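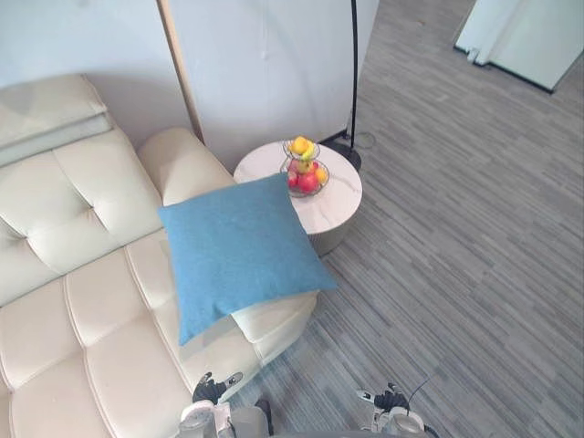 Presdale Upholstery Care Labels is a collection of transcribed care and content labels from household seating, together with the cleaning advice that came with each piece. It was put together for people who repair, resell or clean furniture and need to look up what a faded label probably said. Each record covers one covering material on one piece, so a tufted leather sofa with a blue woven cushion on it gives two records, one under leather and one under fabric. The two are linked by a shared piece number.

Status

The current release is version 5, dated April 15, 2022. It holds 3000 records from 489 makers. Version 4 and earlier used a different code list and should not be mixed with this one.

What is in the download

labels.csv is the main table, one row per record.
makers.csv lists the makers, with spelling variants and years of trading where known.
codes.csv explains the cleaning codes.
advice.txt holds the longer care leaflets, keyed by record number.
changes.txt lists corrections by version.

All files are UTF-8. The tables use commas, with double quotes around any field that contains one. Empty fields mean the label had nothing in that place. The word "unread" means there was text but the transcriber could not make it out. Please keep the two apart if you convert the files, as earlier spreadsheet exports merged them and it took a long time to undo.

Main columns

record: number, never reused, even when a record is withdrawn.
piece: number shared by all records from the same piece of furniture.
part: body, seat, back, loose cushion, arm cap, skirt or other.
material_label: the material exactly as printed.
material_group: our own grouping (leather, coated fabric, woven, pile, knit, mixed, unknown).
code: W, S, WS or X as printed. Leather labels usually carry no code and the field is left empty.
fill: filling as printed, with percentages if given.
maker: key to makers.csv.
place: Presdale, Ratby, Wihongi or Gremcombe, meaning where the label was transcribed.
check: initials of the second reader.

How the records were made

Labels were typed out at four workshops. The owner of the piece gave permission in each case, and no owner names or addresses were written down at any point. One person read the label and typed it, and a second person read it again without seeing the first version. Where they disagreed, Kulsoom Mohmand made the final call and noted it in changes.txt. Yurii Holovko built the maker list and matched the variants. Annelies De Haan translated labels that were not in English. Her translations are in material_english, and the original wording stays in material_label.

Spelling mistakes on labels are kept. "Polyster" appears often, and so does "leather match" with and without a hyphen. Use material_group if you want clean categories.

Known problems

Wihongi is short on pile fabrics. The workshop there does mostly leather and coated work.

The record numbers skip by 43 partway through the Ratby block. A batch was entered twice and the second copy was withdrawn. Nothing is missing.

Bonded leather is grouped under coated fabric. Several users have asked for it to be moved to leather. We have left it where it is because the cleaning advice is closer to that for coated fabric, and a filter on material_label will find most of the cases.

Percentages in the fill column do not always add up to 100. They were copied as printed.

Loose cushions sold separately often have a different maker from the sofa they came in with. Do not assume that one piece number means one maker.

Using the advice text

The leaflets say what the maker recommended when the piece was sold. Some of the older ones suggest solvents that are now hard to buy or should not be used indoors. Read them as a record of their time. Test any cleaner on a hidden spot, such as the underside of a seat cushion, and let it dry before going further. We can't answer questions about stains on particular pieces.

Terms

The tables may be used and shared for any purpose with credit to the Presdale Upholstery Care Labels project. The leaflets in advice.txt belong to the makers and are included for reference. If you plan to reprint one in full, ask the maker.

Corrections

Send the record number, the field and the reading you think is right. A clear photo of a matching label helps a lot. Muammer Aydoğan handles corrections for leather and coated fabric, and Natália Holub handles everything else. Corrections received by the end of June will go into the next release. Later ones are held for the one after that.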